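Standby Power and the Household Meter

Small loads that never switch off now make up a measurable share of the evening and overnight demand in many homes.
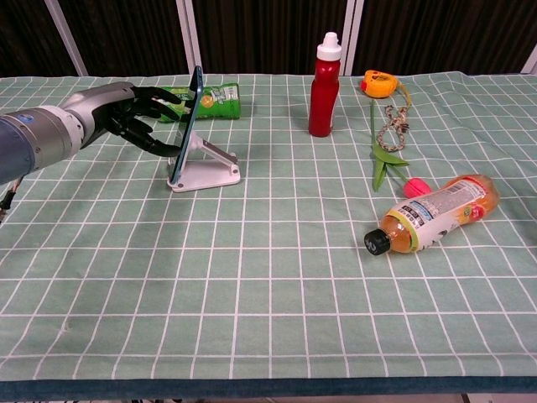

What the meter records

A household electric meter registers energy in kilowatt-hours. It does not separate a refrigerator from a phone charger. To isolate standby load, an auditor records the meter at night, with heating, cooling and lighting off, and reads it again before anyone is up.

Shagufta Cheema, an energy auditor with the consulting firm Stetine, used this method in a row of apartments last November. The lowest overnight draw was 36 watts. The highest, excluding the refrigerator, was 90 watts, most of it from a cable box, a game console in rest mode and a printer.

A constant load of 61 watts, near the middle of her readings, comes to almost 534 kilowatt-hours over a year.

Where the load sits

Phone chargers draw little when no phone is attached, usually a fraction of a watt for current designs. Older chargers with iron-core transformers draw more and are warm to the touch. Routers, set-top boxes and powered speakers account for larger amounts and are seldom unplugged.

Araceli Aguirre, who repairs power supplies at a shop called Cabello, finds that age matters as much as type. Filter capacitors degrade with heat. A supply with worn capacitors may still run its device while wasting more power at idle.

Measuring a single device

A plug-in watt meter is adequate for most equipment, though inexpensive models lose accuracy below one watt. For very low loads, Cheema logs seven hours of accumulated energy and divides by the time. Devices that wake on a schedule, such as video recorders, need a full day.

Switched power strips remove the load completely. They suit a television and its accessories. They do not suit a recorder that must keep its clock, or a router that carries a home phone line. Aguirre advises against placing a laser printer on a shared strip: the fuser draws a heavy current at startup, and the strip's rating is easily exceeded.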